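Ticket: Break room table – cloth creeps to one side and cups won't stay put
Opened: 20 Feb 2019
Site: Hurnow, break room
Status: Open
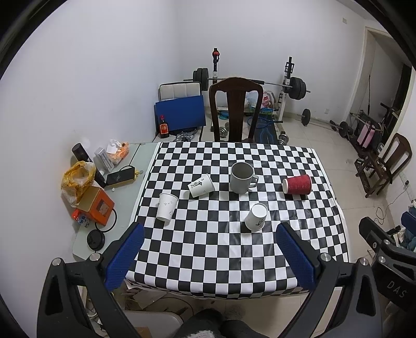

Reported by the evening shift. The checked cloth keeps sliding towards one end and leaves the glass-like top bare at the other. People then use the bare end for bags, boxes and chargers, and the cups end up on the cloth.

Checks so far:
Wiped the top with washing-up liquid and dried it. Cloth still moved by the next tea break.
Turned the cloth over. No change.
Pulled it back by 20 cm and smoothed the front edge. Wrinkles were back the same evening.
Tried four clips from the Tikumetti order. They don't open wide enough for the edge of the table.

Paper cups go over very easily on the creases. The mugs are fine – too heavy to care. Used cups should go in the bin by the door, and the grey mug goes back on the shelf.

Update: Doserar do a non-slip underlay, cut to size, 30 days for returns. Asked for a price. Until it comes, please keep bags off the bare end so the cloth can be pulled straight.

Still to do: measure the table top, find larger clips.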